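Sport > Rugby > Club News

Arkville claim a turning point after one-point win over Tovar

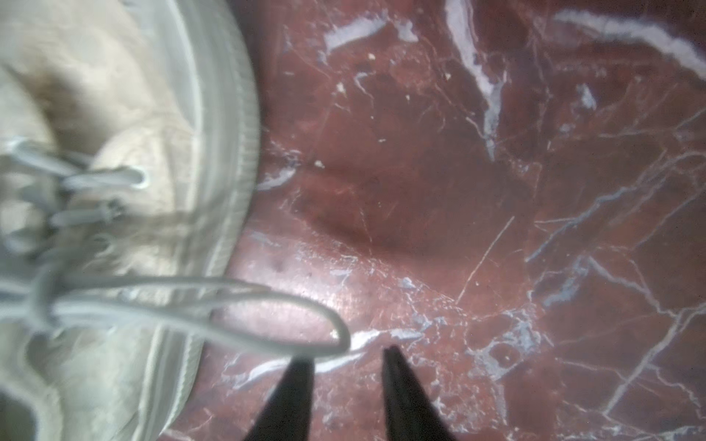

Did Arkville deserve to win? On the balance of the second half they did not, and the scoreboard is about the only piece of evidence that says otherwise.

Arkville beat Tovar 23-22 on their own ground to stay in the hunt for a playoff place, and by the time the players had reached the tunnel the club was already calling it the night its season turned. The official match report used the phrase "turning point" twice. Supporters who have followed this team since the fall may remember the same words after the win over Draltusau, which was followed by three straight defeats.

The facts are kind enough to the home side. Arkville scored two tries in the opening half hour, both from close range after long spells of pressure, and led 17-6 at the break. That 11-point cushion was gone before the hour. Tovar scored from a driven lineout and again from a loose kick that should have been dealt with twice, and a penalty put them 22-17 ahead with a quarter of the match left.

Arkville got back in front with two penalties. The first was a clear offside. The second, awarded at the scrum with four minutes remaining, was the kind of decision that goes either way depending on which side of the pack the referee happens to be standing. Tovar's front row plainly thought it had gone the wrong way. The kick was good from wide on the left, and Tovar then missed a drop goal with the last play of the game.

Winning ugly is still winning, and a side that had lost its last three by a combined 40 points is entitled to enjoy it. Whether it tells us anything new is another matter. The lineout lost its own ball five times. The bench, which the coaching staff had talked up all week, came on in a group of four and was promptly pushed back 30 yards. Arkville did not get into the Tovar 22 between halftime and the 68th minute.

The defense was better, at least near the line. Tovar were held up once and knocked on once with the posts in reach, and on both occasions there were Arkville players getting off the ground to make a second tackle. If the club wants something to build on, that would be a more sensible place to start than the talk of character and belief that filled the post-match statement.

Then there is the crowd. Arkville gave the attendance as 2,118, up on the last home game, and credited the ticket offer run with its shirt sponsor, Flivovell. The ground holds 4,000, so it was a little over half full for what had been billed as the biggest fixture of the winter. The club also said that 534 of those tickets were handed out free through the sponsor. Take those away and the paying gate looks a good deal less like a revival. The statement did not say how many of the free tickets were used, or whether the figure announced was for people through the gate or tickets issued. A request for that breakdown had not been answered by the time of writing.

None of this would matter much if the club had not spent the past month asking fans to judge it on progress. It has promised a new training base, a deeper squad and a top-four finish, and so far it has produced an artist's drawing, two short-term loans and sixth place. The Tovar result leaves Arkville three points behind fourth with a game more played than the two teams directly above them — a detail missing from the table posted on the club's own site, which shows points only.

Tovar, for their part, go home with a losing bonus point and a fair complaint. They have now lost four matches by three points or fewer, and their coaches will be asked again why a team that controls so much of the ball keeps finishing second. Their goal kicking cost them here, with two misses from in front in the first half, well before the referee's scrum call gave them something else to be angry about.

Arkville travel to Draltusau next and then have a free week before the December fixtures. Draltusau have not lost at home this season. The club says two forwards should be back from injury for the trip, though it said the same before the Tovar game and neither was named in the squad. Kickoff is at 7:30 p.m.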